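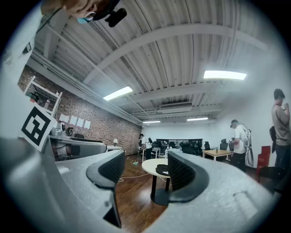 Keeping an Old Room in Working Order: An Interview with the Facilities Office at Brennan

December 26, 2025

The ground-floor room at the Brennan building in Skatville seldom appears in tenant brochures. It has a brick wall on one side, a hardwood floor and a ceiling of white metal decking with the steel beams left exposed. The facilities office has charge of it along with 16 other rooms, and its manager agreed to speak with the Hamora tenants' bulletin about how it is furnished and maintained.

The manager began with the brick. "We decided early on that it would stay bare," the manager said. "Paint would have brightened the room, but the wall had been painted once before, and stripping it took most of February. I would not wish to order that work again."

Paper notices are permitted on the brick, and five sheets now hang there in a row. The office asks that they be kept at one height and taken down when out of date. "People read a row," the manager said. "They walk past a cluster."

White desks stand along the same wall, with shelving for bottles, containers and other small items. The manager described the shelves as the part of the room most often raised in tenant letters. Under the current rules, anything without a name on it is moved to the Drevia storeroom after six weeks and held there for a further 50 days.

Asked about lighting, the manager said the rectangular fluorescent fixtures were adequate for general use, though tenants working late had asked for something softer. A small white table lamp now stands on one of the desks. "I was doubtful about lamps," the manager said. "They bring cords, and cords end up on the floor. We remind tenants about that in every notice, and I expect we will go on reminding them."

The floor itself receives the greatest share of the budget. It was last refinished at a cost of some $204 per section, and the office prefers furniture that can be lifted by one person. The round white table, on its black pedestal, was chosen partly for that purpose. "A single base leaves fewer marks than four legs," the manager said. "Bags are welcome on the table. Wet boots are another matter."

No major changes are planned for the coming year. The office intends to review the shelving rules in February and will accept written comments from tenants until then.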